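Old Computers, Opened Up: Gallery

I have been collecting other people's dead desktops for longer than I'd like to admit, and this spring I finally started putting the insides of them on a page. My neighbors think I fix them. Sometimes I do! Mostly I take the side off, have a good look around, and end up spending a whole Thursday evening admiring where somebody decided to run a cable.

The bulk of this batch came from the Savau office clear-out in April – 23 towers, nearly all the same family, plus a box of loose parts with a lid that never fit. I've been through seven so far. If you're after the laptops, those are on the Viltik page, and the big beige stuff is still waiting for me to find the energy (and the shelf space).

I'm starting with my favorite kind, the office Dell. People walk right past these and I don't get it. Look how much color they put in a box that was going to spend its life under a desk. 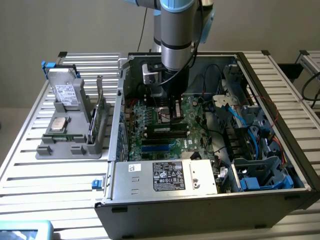 Dell tower on its side, green board in the middle and the hard drive standing up in the gray holder on the left.

I love the blue on these. The release latch, the drive-bay tabs, two of the expansion slots, and then that bright SATA cable cutting through the drive cage – it looks like one person with one pot of paint got to choose. Once you've handled a few, you start reaching for the blue bits without thinking, and a drive swap gets a lot less annoying.

The memory slots are the two black ones under the socket. I keep a coffee tin of spare sticks for this batch, sorted by size, then unsorted by me every time I'm in a hurry. If you have any you're not using, I'm happy to trade for a drive caddy. I have plenty of caddies.

A few of you asked where the good ones go. The ones that pass my tests get a clean drive and head over to the Ghaffari reading room, where they mostly run the catalog and somebody's card games. The rest get stripped for parts and the metal goes in the Carnedent bin on the corner.

More towers to come once I've cleared some space on my hard drive. Comments are open, and yes, I do want to hear about your first computer.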